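Robot Rules: Why the Boss of the Arm Is a Big Red Button

Imagine a very strong friend who can't see you, can't hear you, and will do exactly what it was told even if your sandwich is in the way. You would want some rules before inviting that friend over. Grown-ups who work with robot arms want them too, so they wrote some. Then they wrote more, as grown-ups do.

Rule one: find the stop button first. It is big and red so that a person in a panic can whack it without reading a manual. At the Kirnley workshop, everybody has to point to it before the arm gets switched on. Yes, even the people who bought the button.

Rule two: start slow. A new program gets its first try at a crawl, like a snail carrying soup. Do that three times with no surprises and you may speed up a little.

Rule three: bolt things down. Anything the robot works on should stay where the robot thinks it is. Robots are terribly trusting about this. Slide the work over by the width of two fingers and many arms will carry on poking at the old spot, quite pleased with themselves.
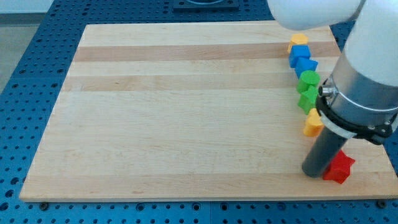

Rule four: keep your hands out while the arm is on. "But it's only pushing a little block," people say. Duarte Mota, who teaches the Friday robot club in Rumstead, has heard this roughly a million times. His answer is always the same: the arm doesn't know the difference between a block and a thumb. Some arms can feel a bump and stop by themselves. Good for them – hands out anyway.

Rule five: write down what happened. Which program ran? Did anything go wrong? It's a bit like homework, and people grumble about it just as much.

Try it at home by making a friend the robot. Give one instruction at a time, slowly, and agree on a stop word. You'll need it sooner than you think.

MORE FOR CURIOUS KIDS
Who Teaches a Robot to Say Ouch?
How Far Away Is the Sun, in Bus Rides?
A Day at the Koreton Recycling Plant

COMMENTS (3)

mossyfrog: my brother was the robot and he walked into the fridge

Ms. P, room 5: We tried this in class. Our stop word was "pickle." Lunch was confusing.

tallgiraffe2: do robots get in trouble if they break a rule

We use cookies, the kind you can't eat. Ask a grown-up before you click Accept.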